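Written Rules for Hand-Held Demonstration Work

Most shops that record demonstrations for robot training have a calibration procedure. Far fewer have a procedure for the person holding the grippers. Liltia, which collects household tasks, put one in writing in August, and the document runs to 49 clauses.

Märta Fagerlund wrote the first draft. She started from 162 rejected recordings and sorted them by cause. The largest group had nothing to do with sensors. Operators had re-gripped an object outside the view of the cameras, or let a sleeve cover a marker, or stepped on a cord.

"We had a tolerance for finger alignment and no rule about shoes," Fagerlund says.

The clauses are short. Markers are wiped before each session and replaced when a corner lifts. Forearms stay bare to the elbow. A recording starts with both grippers raised and ends the same way. An operator who drops an object stops, and the take is marked as a drop - it is kept, but under its own label. Sessions end after 3,000 seconds, with a break before the next.

Helge Vik, who audits the work for Jodwood, wanted the electrical section moved to the front. He argued that a bad take costs a few minutes and a damaged lead can cost much more. The section is now clause 4.
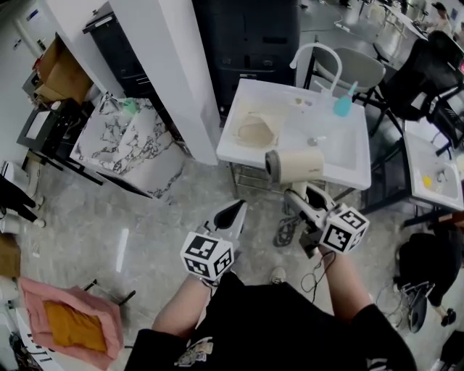 Clause 4 covers corded appliances, and it is the one operators ask about most. It sets the plug state, the cord route and the distance to any basin, and it requires that all three be logged before the take. The rule has to work with one gripper occupied and the other free, as with a hair dryer clamped in the right-hand fingers just in front of a sink. Loose cords on the floor beneath the basin are treated as a separate item, to be checked by a second person.

Itziar Soler, who trains new operators at the Grønli site, reads the clause aloud at the start of each shift. She would like it shorter. Vik would like a drawing added. The next revision is with Fagerlund, and the cord route is still under discussion.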